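09/01/2023

Depuis la rentrée de septembre, je cours le dimanche avec un petit club de Kestirside. Je ne suis pas une grande sportive et le français n'est pas ma première langue, alors au début je parlais peu et je courais derrière. Maintenant je parle un peu plus, mais je cours toujours derrière.

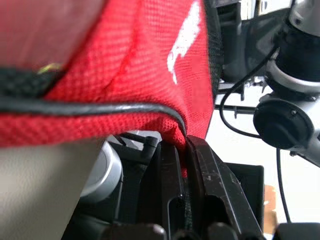 *Tissu rouge*

Hier, nous avons fait la boucle de Fekstead, 14 kilomètres. Je l'avais déjà essayée deux fois et, les deux fois, je m'étais arrêtée à la côte du moulin. Cette côte ne fait que 300 mètres, mais elle vient après la partie boueuse, quand les jambes sont déjà lourdes. J'ai décidé de la monter très lentement, avec des petits pas, sans regarder le haut. Une dame du groupe m'avait donné ce conseil et je dois dire qu'il est bon.

En haut, il y a un banc et une vue sur les toits du village. J'ai bu un peu d'eau, j'ai mangé trois abricots secs, puis j'ai continué par le chemin du canal. C'est la partie que je préfère : le sol est plat, on entend les canards et on peut penser à autre chose qu'à ses genoux. 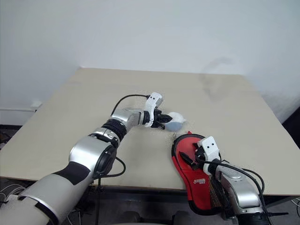
Pour le retour, j'ai pris le bus 371 devant l'hôtel Villa. Il passe rarement le dimanche et j'ai attendu longtemps dans le froid, avec mon bonnet et les gants de ma sœur. La prochaine fois, je mettrai un pull sec dans mon sac. Je l'écris ici pour ne pas l'oublier, car je l'ai déjà oublié en décembre.

Je voudrais m'inscrire à la course de Plutura au printemps. La distance est la même, mais il y a, paraît-il, beaucoup d'escaliers. Si quelqu'un parmi vous l'a déjà courue, je veux bien savoir si les escaliers sont au début ou à la fin. Je dois répondre au club avant la fin du mois.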